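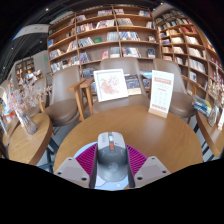
둥근 탁자를 변호함

읽는 시간 7분

나는 오랫동안 네모난 책상에서만 일했다. 집에서도 그랬고 회사에서도 그랬고, 동네 도서관에 가도 창가 쪽 네모난 자리가 비어 있나부터 살폈다. 네모난 책상에는 내 자리라는 것이 분명히 있어서 노트북을 가운데 두고 공책은 왼쪽, 마우스는 오른쪽에 두면 그만이고, 옆 사람과의 경계도 모서리가 알아서 정해 준다. 그래서 Vonita 서가방에 처음 갔을 때, 그러니까 572번 버스를 타고 종점 두 정거장 전에 내려 언덕을 한참 올라가 문을 열었을 때, 둥근 나무 탁자를 보고 솔직히 조금 실망했다. 여기서 무슨 일을 하나 싶었다. 차나 한잔 마시고 가라는 방 같았다.

그런데 그 방을 드나든 지 이제 네 번째 겨울이고, 나는 요즘 만나는 사람마다 둥근 탁자 이야기를 한다. 지난 12월에 운영진에서 탁자를 모두 일인용 책상으로 바꾸면 어떻겠느냐는 설문을 돌린 뒤로는 더 그렇게 되었다. 설문지에는 찬성과 반대 칸만 있고 의견을 적는 자리가 두 줄뿐이라, 거기 다 못 적은 말을 이렇게 길게 적는다. 읽으시는 분들께는 미리 양해를 구한다.

모서리가 없으면 어디에 놓을까

둥근 탁자에서 제일 먼저 곤란해지는 물건이 마우스다. 노트북은 네모나고 탁자는 둥그니 가장자리에 바짝 붙이면 한쪽 귀퉁이가 허공에 뜨고, 안쪽으로 밀면 이번에는 팔꿈치 둘 곳이 애매하다. 마우스는 그 남은 자리에 끼어 살아야 한다. 처음 한 달은 정말 불편했고, 터치패드만 쓰다가 손목이 뻐근해져서 집에 일찍 돌아온 날도 있었다.

해결은 싱겁게 났다. 하늘색 둥근 마우스패드 한 장이었다. 파스텔 색 작은 무늬가 흩어져 있고 하얀 선으로 만화 같은 그림이 그려진, 내 나이에 쓰기에는 좀 귀여운 물건인데, 이게 둥근 탁자 위에 올라가니 그렇게 얌전할 수가 없다. 네모난 패드는 어느 쪽으로 돌려놓아도 비뚤어져 보인다. 둥근 패드는 비뚤어질 방향이 없으니 그냥 손 닿는 곳에 두면 되고, 옆에 누가 앉으면 조금 밀어 주면 된다. 회색 마우스 하나가 그 위에 올라가 있으면 나는 벌써 일할 준비가 된 기분이 든다. 화면을 켜기도 전에 말이다.

사람들은 마우스를 장비라고 생각하지만 나는 젓가락 비슷한 것이라고 생각한다. 늘 쓰던 것이 있어야 밥이 편하고, 남의 집에 가면 남의 젓가락으로도 어떻게든 먹게 된다. 그래도 내 것이 있으면 반갑다. 열람실이나 서가방에 공용 마우스와 패드를 한 벌이라도 두자고 내가 자꾸 건의하는 까닭도 이것이다. 비싼 것이 필요하지 않다. 우리 동네 Wan 문구에서 재고 정리할 때 패드 한 장을 900원에 팔았다. 900원이면 누군가의 오후 한나절이 편해진다.

탁자 둘레의 다른 식구들

Szu-yu Kan 씨와는 이 문제로 여러 번 이야기를 나누었다. 타이베이에서 온 번역가이고, 나보다 훨씬 깔끔한 사람이다. 그의 주장은 이렇다. 일하는 탁자에는 일하는 물건만 있어야 한다. 안내판도 액자도 책자도 다 벽으로 보내고, 탁자는 올 때마다 텅 비어 있어야 다음 사람이 자기 물건을 마음 놓고 펼친다. 듣고 있으면 다 맞는 말 같아서 그날은 고개를 끄덕이며 집에 왔다.

하지만 며칠 지나 다시 생각해 보니 나는 그 의견에 반대였다. 텅 빈 탁자는 내게는 좀 서먹하다. 나무 받침에 꽂아 둔 키 큰 하얀 안내판이 저쪽에 서 있으면, 여기가 아무나 와서 앉아도 되는 곳이라는 인사를 받는 것 같다. 분홍빛 도는 붉은 꽃 그림이 든 하얀 액자도 그렇다. 살짝 뒤로 기대어 있는 그 액자를 나는 일하다 막힐 때마다 본다. 그림이 대단히 훌륭하다는 말은 아니다. 눈을 화면에서 떼었을 때 가 닿을 데가 하나 있다는 것이 고맙다는 말이다. 네모난 일인용 책상에서는 고개를 들면 칸막이다.

물론 한도는 있다. 재작년 봄에는 누가 탁자마다 화분에 방명록에 사탕 그릇까지 올려 두어서 공책 한 권 펼칠 데가 없었다. 그때는 나도 투덜거렸다. 물건이 탁자의 먼 쪽 가장자리에 모여 있고, 앉은 사람 앞의 반쪽은 비어 있으면 된다. 내 기준은 그 정도다. Szu-yu 씨는 그런 어정쩡한 기준은 일주일도 못 간다고 했고, 나는 사람이 조금씩 밀어 놓으면 된다고 했다. 이 이야기는 아직 결판이 나지 않았다.
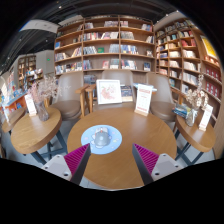
의자 이야기를 빼놓을 수 없다

탁자를 바꾸면 의자도 바뀐다. 설문지에는 이 말이 빠져 있었다. 일인용 책상에는 바퀴 달린 의자가 딸려 올 것이고, 지금 있는 갈색 의자들은 어디로든 가야 한다. 나는 그 의자들을 좋아한다. 등받이가 높고 앉는 자리가 도톰해서, 책을 읽는 사람이 다리를 꼬았다 풀었다 하며 두 시간은 버틸 수 있다. 일하기에 가장 좋은 의자냐고 물으면 그렇지는 않다고 대답하겠다. 허리를 곧추세우고 자판을 치기에는 조금 깊다. 그런데 바로 그 깊이 때문에 나는 중간중간 자판에서 손을 떼고 등을 기대게 되고, 기댄 김에 뒤쪽 서가에서 아무 책이나 한 권 뽑아 보게 된다.

그렇게 뽑아 본 책 가운데 하나가 Boltard라는 사람의 오래된 목공 책이었다. 91쪽에 둥근 상판을 만드는 법이 나오는데, 네모난 판에서 귀퉁이 넷을 잘라 내는 일이 얼마나 아까운지 한참 하소연을 한다. 나무를 버리면서까지 둥글게 만드는 사람들의 마음을 자기는 늙어서야 알았다고도 썼다. 그 대목을 읽고 나서 나는 손바닥으로 탁자 결을 한번 쓸어 보았다. 따뜻한 갈색이고 결이 잔잔하다. 귀퉁이 네 개만큼의 나무를 내주고 얻은 모양이라고 생각하니 전보다 점잖아 보였다.

곁에 놓는 작은 탁자도 한마디 해 두고 싶다. 파르스름한 회색 다리가 엇갈려 받치고 있는 조그만 원탁인데, 큰 탁자에 둘 것을 조금 덜어 내기에 참 좋다. 나는 거기에 목도리와 안경집을 둔다. 이런 물건은 도면을 그리는 사람 눈에는 잘 안 띄는 모양이어서, 개편안에는 아예 이름도 없었다. 작은 탁자가 없어지면 목도리는 무릎 위로 오고, 무릎 위의 목도리는 바닥으로 떨어진다. 내 목도리는 그렇게 여러 번 밟혔다.

그래도 책상이 필요하다는 분들께

반대편 말씀도 나는 충분히 이해한다. 시험을 준비하는 학생이라면 칸막이가 간절할 것이다. 책을 세 권씩 펼쳐 놓고 대조해야 하는 분에게 둥근 상판은 분명히 좁다. 강 건너 Gikbridge 열람실은 작년에 전부 일인용으로 바꾸었고, 아침 일곱 시 반이면 자리가 다 찬다고 한다. 나도 두어 번 가 보았는데 조용하고 밝고 콘센트도 자리마다 있었다. 좋은 곳이다. 마감이 급하면 또 갈 것이다.

다만 그런 방이 이미 있으니, 이 동네에는 다른 방도 하나쯤 남겨 두면 좋겠다. 개편안에 적힌 장서가 2346권이다. 그 책들을 등지고 칸막이만 보고 앉으라는 것은 책에게도 좀 미안한 일이 아닐까. 둥근 탁자에서는 누가 어느 쪽에 앉든 서가가 눈에 들어오고, 맞은편에 앉은 사람이 무슨 책을 읽는지도 슬쩍 보인다. 나는 그렇게 남의 책 표지를 훔쳐보다가 읽게 된 소설이 여러 권이다. 모르는 사람과 연필을 빌려주고 빌리는 일도 네모난 자리에서는 한 번도 없었다.

굳이 바꾸어야 한다면 절반만 바꾸자고 제안하고 싶다. 창가에는 일인용 책상을 놓고, 서가 앞에는 지금의 둥근 탁자와 갈색 의자를 그대로 두는 것이다. 그리고 남는 예산이 조금이라도 있거든 마우스패드를 둥근 것으로 몇 장 사 주시라. 색은 아무래도 좋지만 내게 고르라고 하면 하늘색이다. 설문 마감은 이달 말까지이고, 종이는 입구 우산꽂이 옆 선반에 있다. 의견 칸이 두 줄뿐이니 글씨를 작게 쓰셔야 한다.

새 글을 메일로 받아 보시겠어요? 주소를 남겨 주시면 한 달에 두 번 소식지를 보내 드립니다. 수신 거부는 언제든지 가능합니다.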